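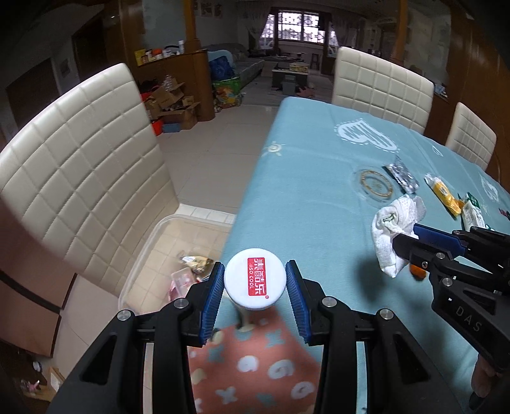
## 3. Bottle and towel, two hands

Project Flolthorpe, June. Elisa Cocco on the left gripper, Sandro Piras on the right, Itzel Olvera on the stopwatch and on morale.

Both hand-held grippers wear the same blue pads, so we expected the same results from both hands. We logged 320 attempts and kept 288. The rest went to dropped recordings and one long argument over what counts as a grasp.

The small white bottle with the "SO COOL" cap was the easy object, and it knew it. The ribbed pads hold it upright without much squeezing. Squeeze harder and Elisa's wrist gets tired before the bottle minds.

The towel was the other kind of object. Crumpled, it can be clamped almost anywhere, which made Sandro look talented. Folding it is a separate skill, and we've moved that to section 5 under "Future work," where it will have company.

### Settings we changed

- Camera exposure, fixed for each session. On auto, the window won.
- Pad spacing, reset after every 3 sessions.
- Sandro's grip on the handle, lower than he likes.

Guido Greco has asked for 400 kept attempts before we compare hands. We are 112 short.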